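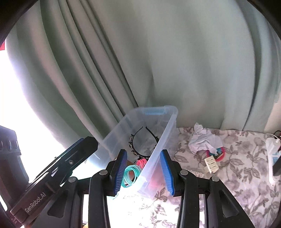
Jireo hand-held gripper

The Jireo is a hand-held, two-fingered gripper built at home and in shared workshops. It is operated directly by a person and is used to record how household objects are grasped, lifted and moved, so that the recordings can later be used in teaching robot arms. The design was begun by Gitau Mohamedi and Fionnuala Mulcahy at the Trevix workshop, a members' space for metalwork, woodwork and electronics. It belongs to a wider family of hand-held grippers, some made by firms and some by private builders, which share the same general layout.

Background

Mohamedi had earlier built a small robot arm, known as Thakur, on a bench in his spare bedroom. The arm could repeat movements entered by hand but dealt poorly with soft or flexible objects. Mulcahy proposed that the gripping end be separated from the arm and carried by a person, so that examples could be gathered in ordinary rooms before the arm was asked to attempt the same work. The first version was completed in December and was made largely from workshop offcuts. It was withdrawn after the finger mounts cracked in use.

Construction

The second version has a rigid body, a pair of opposed fingers and a trigger handle. The fingers are joined by a linkage which keeps them level with one another as they close. Replaceable pads are fixed to the inner faces. Builders are advised to cut the pads with ridges running across the finger, as smooth pads were found to slide on hard plastic. The mounts are held by machine screws, which should be checked at the start of each session.

The camera is placed above the fingers and looks along them. Its position is set once, with the fingers closed, and is then left alone. Deolinda Marinho, who rewrote the building notes, added a paper template for this step after several builders reported that their recordings did not match.

Use in the home

Thin-walled containers are among the more common subjects of home recording. A clear storage bin may be held by a single side wall, with one finger outside and the other within, and tilted on a bed or table. The grip is awkward for several reasons. The wall bends under pressure, the weight of the bin hangs to one side of the fingers, and small contents such as cables and hair accessories may shift as the bin is turned. Transparent walls present a further difficulty, as their edges are hard to pick out against patterned cloth.

The notes recommend that rooms be recorded as they are found. Curtains, bedding, plugs and loose articles are left in place. Strong window light may wash out part of a recording, and a short trial is advised before longer work.

Recordings

The first collection, named Grokel, contains 284 recordings made by members of the workshop. Of these, 100 were set aside for testing and were not used in training. Godfrey Barasa prepared the written labels, which give the object, the room and the type of grasp. Spyros Kontogiannis maintains the software that trims each recording and matches it to the position of the fingers.

Later work

A narrower finger for drawers and lids is under development at Trevix. The current building notes are dated May 20, 2026 and replace all earlier issues. Parts made to the first pattern do not fit the present body.

See also

Thakur (robot arm)
Trevix workshop
Grokel collection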